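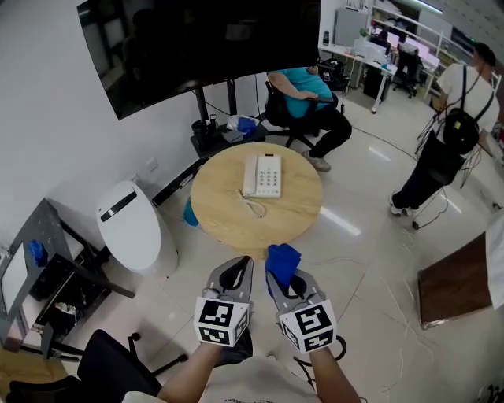
**Stekthorpe Shared Offices – Members' Forum**
**Facilities and Housekeeping › Wiping down the corded telephones**

---

**Benedetta Costa** (Facilities Coordinator)

Members are advised that the cleaning routine for the ground floor common areas will change from the first Sunday in September. The contract cleaners will continue to empty the bins, mop and do the glass. They will no longer wipe the desk telephones, the round tables or the television screens. Those items will pass to the members using the room.

The following is proposed for the telephones.

1. Lift the handset and set it down on a dry cloth.
2. Wipe the handset, then the keypad, with a cloth that has been dampened and wrung out. Do not spray the telephone directly.
3. Run the cloth along the coiled cord from the handset to the base.
4. Replace the handset and check that it is seated.

Blue cloths are for tables and telephones. Please do not use them on the floor or in the kitchen. Comments are invited before the routine is posted on the wall.

---

**L_Vachon**

I support the change in general. I would ask that step 4 be given more emphasis. On 2 occasions last winter our line was left off the hook after cleaning and callers received an engaged signal for most of a morning. We are a small practice and a good part of our bookings still come by telephone.

I would also ask what product is to be used. The label on the Raduvon bottle in the supply cupboard says it is not suitable for painted or plastic surfaces.

---

**Benedetta Costa** (Facilities Coordinator)

Thank you, Mr Vachon. Raduvon is for the kitchen floor only and should not have been in that cupboard. It has been moved. Bristine will be supplied for telephones and tables, diluted according to the chart inside the cupboard door.

---

**modupe.wike**

I must register some disagreement with the colour rule. One colour for both tables and telephones means that a cloth used on a tabletop after lunch may then be used on a handset that people hold to their faces. At my previous workplace the two were kept separate and it caused no difficulty.

I would also question whether the telephones need to remain on the round tables at all. The cord hangs over the edge and is easily caught by a sleeve or a chair arm. A wall bracket would settle the matter and leave the table clear for meetings.

---

**Fares Geagea**

With respect to Ms Wike, I would not be in favour of wall brackets. The table telephone is used for conference calls, and the whole purpose is that it sits between the people talking. The cord can be gathered and placed behind the base after each call, which takes a moment.

On the cloths I agree with her. A second colour would cost very little.

---

**L_Vachon**

Brackets were quoted when the Rawashdeh suite was fitted out. The figure was close to 2000 dollars once the wiring and the patching of the wall were included. I do not believe members would wish to pay that in order to tidy a cord.

---

**modupe.wike**

I was not aware of the earlier quotation and will withdraw the suggestion for now. I maintain my objection on the cloths.

---

**W. Haddadin**

May I raise two related points.

The first concerns used cloths. They are being left on the shelf below the television and on the floor under the tables – I picked up 3 after one meeting. Could a lidded container be provided, clearly marked, so that they do not end up in the rubbish? The tall bin by the wall is for waste and the cloths are meant to be laundered.

The second concerns the television. A dark glossy screen shows every smear, and Bristine leaves a film on it. I would recommend a dry microfibre cloth only, with the screen switched off.

---

**Fares Geagea**

Seconded on the screen. I would add that bags should be kept clear of chair legs while anyone is cleaning. It is difficult to wipe a table properly when one is stepping over straps.

---

**Benedetta Costa** (Facilities Coordinator)

Thank you all. The draft is amended as follows.

- Blue cloths for tables, yellow cloths for telephones. A pack of 5 yellow cloths will be placed in each room.
- Television screens to be wiped dry, with microfibre, when switched off.
- A marked container for used cloths will be placed beside the supply cupboard.
- Step 4 will be printed in bold.
- Telephones remain on the tables. Cords are to be gathered behind the base after use.

---

**L_Vachon**

Agreed, with one reservation. Yellow is already the washroom colour on the upper floor. Green may be the safer choice.

---

**Benedetta Costa** (Facilities Coordinator)

Noted. Green it will be, subject to what the supplier has in stock.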